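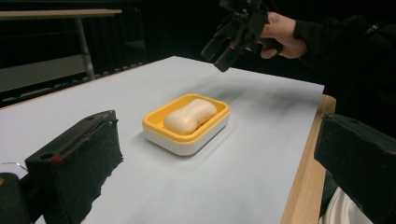
3.2 Materials and placement of the soap dish

Bar soap remains in daily use in many of the households served by the Sonero housing program, and the dish that holds it has received little attention in the literature on shared washing areas. Earlier work by the present authors dealt with the position of the basin and the height of the towel rail. The present section concerns the dish alone: its form, its color, and the way residents return the soap to it after washing. The dish selected for the main phase has two parts, a yellow upper tray with a raised rim and a white base (Figure 1), and was preferred to the one-piece dishes used in the pilot. The bar shown with it is cream-colored and drawn in slightly at the middle of its long sides, a shape that several residents described as easier to hold than a plain block.

Figure 1. Two-part soap dish with bar, as placed on the paper-covered table. The bar lies toward one side of the tray, and a strip of the yellow surface remains visible beside it.

Dishes were supplied to 90 households in the Furtado and Tarkeline buildings. Each household received one dish and a supply of soap sufficient for the study period. Residents were asked to use the dish at the basin where most handwashing took place and to go on using any other dishes they already owned. No instruction was given on how the bar should be laid in the tray. Households that normally used liquid soap were eligible if at least one adult also used bar soap, and they are reported together with the other households in this section.

The two-part form was chosen after discussion with residents during the pilot, which ended in September. Participants in the pilot had objected that one-piece dishes were awkward to clean at the corners and that soap residue collected under the bar. A tray that could be taken off its base was considered a reasonable answer to both objections. Color was a secondary matter. The yellow tray was retained because pilot participants with reduced vision reported that a pale bar was easier to find on it than on a white surface. The same participants raised no objection to the white base, although two of them noted that it was difficult to distinguish from a white basin when the tray had been removed for cleaning.

Placement was recorded by home visitors using the form developed by Arango for the Bestard study, with minor changes in wording. The form asks for the position of the dish relative to the tap, the position of the bar within the tray, and the presence of other articles on the same ledge. A total of 420 visits were completed. Visits were made at times agreed in advance with the household, and visitors were asked not to move the dish or the bar before completing the form. Where the dish was found in another room, the visitor recorded the room and left the remaining items blank.

The position of the bar was coded as central, toward one end, or outside the tray. A bar was coded as lying toward one end when the visible tray surface on one side was clearly greater than on the other, an arrangement of the kind seen in Figure 1. Visitors found this category harder to apply with worn bars, which leave a good deal of the tray uncovered wherever they lie. The coding guide was therefore revised after the first round so that bars judged to be less than half their original size were coded separately. Forms completed before the revision were reviewed by Grewal against the written notes, and those that could not be recoded with confidence were excluded from the analysis of bar position. They were kept in the analysis of dish placement.

Residents who shared a basin with persons outside the household presented a further difficulty. In the Tarkeline building, two floors have washing areas used by several households, and dishes placed there were sometimes moved between visits. Such dishes were marked on the underside of the base and followed as a separate group. Their results are given in Section 4.3 and are not combined with those of the private basins.

Cleaning of the dish was assessed through a short interview at the final visit. Residents were asked how often the tray was taken off the base, whether both parts were rinsed, and who in the household usually did so. Answers were recorded in the resident's own words and grouped afterward. The interview did not ask about handwashing frequency, a subject on which self-report is known to be weak and which lay outside the purpose of the study.

The cost of replacement was borne by the program. Lost or broken parts were replaced on request, and the tray and base were recorded separately in the replacement log. Requests for a tray alone were more common than requests for a complete dish. The program office has kept the remaining stock for use in the second group of buildings, where enrollment opened on 16/01/2024 under the same conditions, except that the revised coding guide was in use from the first visit.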